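Category: Student Projects > Rivers and Fishing

Does evening beat morning? Roach fishing on the Trilbridge canal

By Lachlan Lamont, Kilcombe College

I should say at the start that I picked this project so I could go fishing and call it coursework. My tutor, Mrs Mujić, saw through that straight away and signed the form anyway, on the condition that I did some reading of old records as well and didn't just hand in a list of fish. So there are two halves to it. One is the catch books from the Rekville Angling Club, which go back further than I do, and the other is me on a folding stool with a float rod.

The question came from my grandad. He has always said that on the canal you want to be there for the last two hours of light and the rest is just sitting down. My uncle says the exact opposite and is on the bank before five in the morning (he is also in a bad mood by lunchtime). They have been arguing about it for as long as I can remember and I wanted to see if either of them had a point.

The catch books

The club keeps a book in the hut by the lock at Trilbridge. Members are supposed to write down what they caught, which peg, what bait and what time. Some of them do it beautifully, with the weather and everything. Some write "few bits" and go home. I was allowed to borrow three of the books over half-term and I typed the lot into a spreadsheet, which took far longer than I'd planned for – the handwriting in the middle book is shocking.

That gave me 638 entries. I threw out anything with no time on it, because the whole project is about time, and that left me with 317 I could use. Losing that many was a blow and I did think about changing the question to bait, where the records are a lot better. Mrs Mujić said to stick with it and be open about the gap, so I'm being open about it.

I sorted the good ones into morning, midday and evening. Evening came out best for number of roach per visit, morning was a bit behind, and midday was poor on nearly every peg except the two under the railway bridge where it's shaded all day. So far so good for Grandad. The trouble is that more people fish in the evenings in summer, after work, and hardly any of the evening entries are from winter at all. Roach feed better in warm months whatever the clock says. I was comparing summer evenings with mornings from right across the year, which isn't fair on my uncle.

When I looked at June on its own the difference nearly vanished. Evening was still ahead, but only just, and I wouldn't put money on it.

My own sessions

For my half I fished the same peg every time, the one just past the winding hole where the towpath widens out. I did each visit as a pair, one dawn session and one evening session on the same day, so that the weather would be as close as I could get it. Same rod, same float, size 18 hook, two pound line, and nothing but maggots on the hook. I put in one small pinch of hemp every few minutes and timed it on my phone, because I know what I'm like and if I'm not catching I start throwing in handfuls.

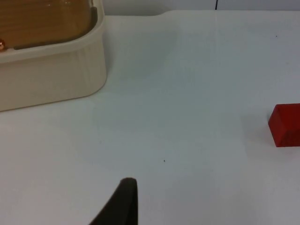 Fig. 1. Cream ribbed tub on a white tabletop.

I set the depth by plumbing up at the start of each session. The canal doesn't look as if it changes but it does, by a few inches, depending on how many boats have been through the lock. I only worked that out on my third pair of sessions, so for the first couple my bait may have been hanging well off the bottom in the mornings. I've left those results in but marked them with a star in the table.

Everything went back straight away. I used a barbless hook and didn't bother with a keepnet, just wrote each fish down as it came. I measured them against a strip of tape stuck to the side of my tackle box and then slid them back in. There were a few perch and one very cross little pike which took a roach on the way in and let go of it at the net. I didn't count the pike.

What I found

The mornings started slowly and then picked up once the sun was on the far bank. The evenings were the other way round, with hardly anything for the first hour and then a really busy spell right at the end, when I could barely see the float tip. If you only fished the last bit of the evening you would go home thinking Grandad was a genius. If you add up the whole session, morning and evening are very close.

The size was more interesting than the numbers. My evening fish were bigger. All three of my best roach came after the boats had stopped for the day, and I think the boats matter more than the light does. They stir up the bottom and the water goes the colour of tea, and the better fish seem to keep away until it has settled. I can't prove that. I noted down every boat that went past but I didn't think to note how cloudy the water was, which I would definitely do next time. A white disc on a string would have done the job and costs next to nothing.

Problems

One person on one peg isn't much to go on. I also got better at it as the weeks went on, which my results can't tell apart from the fish getting hungrier. And I was half asleep at dawn! I missed bites in the mornings that I'd have hit in the evening, I'm sure of it, and a missed bite doesn't go in the table.

The catch books have the opposite problem, loads of people but no idea how careful any of them were. People don't often write in the book when they've caught nothing, either. The club secretary told me he has blanked plenty of times and I couldn't find a single one of them in there.

If I did it again

I'd get somebody else fishing at the same time on the next peg and swap over halfway. I'd measure the water clarity. I'd also try a few sessions in the cold months, when there are hardly any boats, to see if the bigger roach still wait for dusk. The club has said I can leave a sheet in the hut with proper boxes to fill in, including one for blanks, and it's pinned up next to the tea things now.

Thank you to the Rekville club for the loan of the books, to Mrs Mujić for the nagging, and to Mum for the lifts at a time of day she'd rather not have known about. Grandad has read this and says the last two hours are still best. My uncle hasn't read it yet.

Kilcombe College Student Projects | Contact us | Back to top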